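Kollach Worktable Guide, kit 2571
Section 4: Getting the Top Ready and Laying Out the Panels

By now the legs are on, the braces are snug, and the table is standing on its own feet. Great! The heavy part is behind you. This section takes you from bare wood to a table you can work at, and it's the part most owners tell us they enjoy the most. Set aside an afternoon for the finish, then come back the next day for the panels.

What you need for this section

The finished frame and top from Section 3
Bae surface oil (the small can packed with the hardware)
Two lint-free cloths
A soft pencil
A tape measure
The panel set, white and blue
Castach grip dots, one sheet
A level

If your grip dots are missing, check inside the folded cardboard around the panels before you write to us. They love to hide in there.

4.1 Check the top

1. Stand the table where it's going to live. Leave enough space to walk along the long side with your arms full.

2. Lay the level across the top, front to back, then end to end. Turn the leg feet until you are happy with both readings.

3. Press down on each corner in turn. If one corner rocks, lower that foot a quarter turn and try again.

4. Run your open hand over the whole surface, slowly, going with the grain. You are feeling for raised fibers and for any crumbs of packing foam.

5. Wipe with a dry cloth.

Caution: The table weighs over 80 pounds once the top is on. Lift it with a helper, one at each end, and never drag it. Dragging puts a twist on the leg bolts and you'll be back in Section 3 before dinner.

Note: Small differences in color from board to board are part of the wood. So are little pin knots. If you find a split that catches a fingernail, stop and contact the Nastthorpe service desk with a photo and your kit number.

4.2 Oil the wood

You can skip the oil if you like the plain look, but do try it on the underside first. It goes on so easily, and the grain really wakes up!

1. Open a window. Keep the can off the tabletop itself (a jar lid on the floor makes a fine saucer).

2. Put a spot of oil on the first cloth, about the size of a large coin, and rub it into a test patch on the underside.

3. Wait ten minutes and look at the patch by daylight.

4. If you like it, do the top. Work in long strokes from one end to the other, and overlap each stroke a little.

5. Go over everything with the second cloth until no shiny streaks are left.

6. Let the top rest overnight.

Caution: Oily rags can heat up by themselves when they are balled up. Spread them flat outdoors to dry, away from anything that burns, and then throw them out following your local rules.

Note: Do the edges, too. It's easy to forget them.
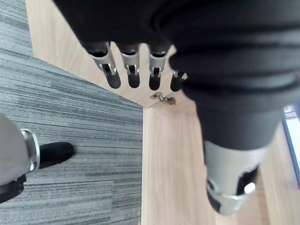 Judging the finish is mostly a matter of light. Look along the top from a low angle in the morning, when the sun comes in sideways, and then again under the lamp you'll be working with. A light wooden surface like the one under the fingertips is what we had in mind when we picked the panel colors, and a thin coat of oil keeps it close to that shade. A second coat takes it warmer. Both look good, so go with the one that makes you want to sit down and start something. Whichever you choose, keep the coats thin and give each one its full night.

4.3 Plan the layout

The panels are loose on purpose. You can shuffle them as often as you like before you stick down a single dot, and we hope you will. Try the table out for a while with the panels just sitting there. Pretend to work! Reach for things. You'll find out fast which corner your elbow wants.

1. Measure the depth of the top. It should be 600 mm, front to back. (All Kollach tops are cut in metric. A tape with both scales saves a lot of head scratching.)

2. Find the middle of the front edge and make a light pencil tick.

3. Decide which hand does most of your reaching. The directions below are written for right-handed use. Swap left and right if you're a lefty.

4. Lay the white panels along the left side, one farther back and one nearer to you, long edges lined up.

5. Leave a gap between them wide enough for any boxed equipment you keep on the table. A power supply, a small radio, a label printer, it all fits nicely here and stays out of your way.

6. Lay the blue panel to the right of the white ones. You can set it square to the table edge or turn it at an angle, as you please.

7. Sit down. Move things. Sit down again.

Tip: Turning the blue panel a little often feels better than setting it dead straight. Your forearms come in at an angle, so the panel may as well meet them halfway.

Caution: Keep vents clear. If the equipment in the gap has slots or a grille, turn that side away from the panels and leave room for air to move. Never lay a panel across the top of a powered device.

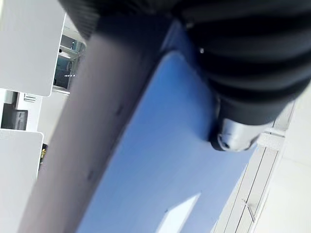

Blue panel with white panels to the left. Equipment with a vented section sits in the gap between the white panels.

Rounded corners make the panels easy to pick up, so use them. Slide a fingertip under the curve and lift gently. Please don't pry with a screwdriver; it marks the wood and it isn't kind to the panel, either.

4.4 Fix the panels in place

Ready to commit? Wait until the oil has had its night, then go ahead.

1. With the layout the way you want it, trace lightly around one corner of each panel with the pencil. One corner is plenty.

2. Lift the first panel and turn it over on a clean towel.

3. Wipe the back with a barely damp cloth and dry it well.

4. Peel four Castach grip dots from the sheet and press one near each corner, a thumb's width in from the edges.

5. Leave the clear film on the dots for now. Set the panel back on its pencil mark and check it one more time.

6. Lift, peel the film from the dots, and lower the panel starting with the marked corner. Let the rest follow.

7. Press over each dot and count slowly to twenty.

8. Do the same for the remaining panels.

9. Rub out the pencil marks with a clean eraser. Brush the crumbs toward the edge with your hand.

Note: The dots will let go again if you pull slowly and evenly. Warm the panel with your palms for a minute first. Used dots don't hold well a second time, so put fresh ones on after a move.

4.5 Living with the panels

A smooth panel with a bit of gloss picks up reflections. If a window throws a bright patch right where you're trying to read small print, you have three easy fixes: turn the panel slightly, pull a shade, or shift your lamp to the other side. Turning the panel usually does it.

Small fittings and connectors have a way of wandering off, especially the yellow metal ones, which can be hard to spot on light wood. Set them on the blue and they jump right out. Some owners keep that panel for parts in use and put everything that's waiting on the white. Others do it the other way around and are very firm about it.

For cleaning:

1. Brush or blow off loose grit first.

2. Wipe with a soft cloth and plain water. Add a drop of dish soap for greasy marks.

3. Dry with a second cloth, paying attention to the line where panel meets wood.

4. Every few months, lift one panel and peek underneath. If the wood there looks different from the rest, move the panels to a new layout for a while and let the color even out.

Caution: No solvents, no scouring pads, no hot pans. Soldering irons go in a proper stand.

4.6 If something isn't right

A panel slides when you lean on it.
Check that the film came off all the dots. If it did, clean the wood under them with a dry cloth and use fresh dots. Oil that hasn't fully dried is the usual culprit.

A panel rocks.
Look for a crumb or a doubled-up dot underneath.

The top feels tacky the next day.
Too much oil. Rub hard with a clean dry cloth and give it another night with the window open.

The pencil marks won't come off.
Use a white eraser with short strokes along the grain. If you marked before oiling, a faint line may stay. The panel will cover most of it.

There's a white ring on the wood from a cup.
Rub in a little Bae oil, leave it for an hour, and buff. Repeat the next day if you can still see it.

Keep the leftover grip dots and what remains in the oil can with this guide. You'll want both when you add the side shelf in Section 5.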